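Proyecto Gremia - Informe de avance, segundo periodo
Para: Margarida Falcão, seguimiento técnico
De: Ximena Bautista

Estimada Margarida:

En el informe anterior prometí que en este hablaríamos de resultados y menos de compras. Hay resultados. También hay una compra, al final, en letra igual de grande que el resto.

Estado general

La pregunta del proyecto sigue siendo la misma: si una política entrenada solo con demostraciones hechas con pinza de mano puede pasar al brazo sin volver a recoger datos en él. La respuesta provisional es que sí, en las tareas fáciles, y que la definición de «fácil» ha resultado más estrecha de lo que pusimos en la propuesta.

Recogida de datos

Cerramos el periodo con 400 demostraciones válidas repartidas en 4 tareas: abrir un cajón, colocar piezas en una bandeja, doblar un paño y volcar un vaso. El criterio de «válida» lo endurecimos en agosto, cuando vimos que Ritemon, nuestro programa de filtrado, daba por buenas varias secuencias en las que la pinza abría y cerraba en el aire con gran convicción. Ahora exige que la trayectoria reconstruida sea continua y que el cierre de los dedos coincida con un contacto anotado. Perdimos bastante material y ganamos algo de vergüenza.

Resultado principal

Comparamos dos formas de representar la acción: posición absoluta respecto al marcador de la sala y desplazamiento relativo a la propia pinza. Con doce ensayos por tarea y variante, la relativa abrió el cajón en 9 ocasiones; la absoluta, en 4. Doce ensayos son pocos y no pretendo que sostengan un artículo, pero la diferencia va en la misma dirección en la tarea de la bandeja. En el paño no hay diferencia apreciable: las dos variantes lo arrugan.

La lectura que hacemos es modesta. La posición absoluta hereda todos los errores de calibración entre la sesión de recogida y la de prueba, y basta con que alguien mueva una mesa. En nuestra sala alguien siempre mueve una mesa.

Problemas abiertos

El seguimiento de la pinza se degrada cuando la cámara apunta hacia arriba. El techo ofrece vigas y tubos de sobra para localizarse, pero las luminarias saturan parte de la imagen y se parecen demasiado entre sí.

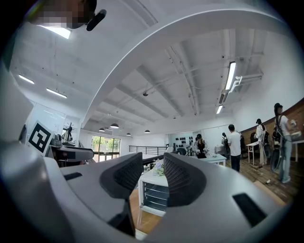

Sarik, el módulo de localización, confunde a veces un fluorescente con el siguiente y desplaza la trayectoria de golpe. Fijar la exposición lo alivia. Enmascarar las luces lo alivia más, aunque obliga a repasar las máscaras a mano, tarea que me ha tocado a mí por haberla propuesto.

El segundo problema es la gente que se mueve al fondo. Los puntos que el sistema toma de una espalda son excelentes hasta que su dueño se va a por café. Estamos probando un descarte por consistencia temporal; de momento retira también puntos buenos.

Próximo periodo

Repetir la comparación con más ensayos y en la segunda sala, la de Magalhães, que tiene otra luz y, según me aseguran, mesas más quietas. Dejamos el paño en pausa y pasamos ese tiempo al cajón.

La compra: un juego de dedos de repuesto para la pinza. Cabe en la partida de consumibles y solo necesito su visto bueno por escrito.

Un saludo,
Ximena Bautista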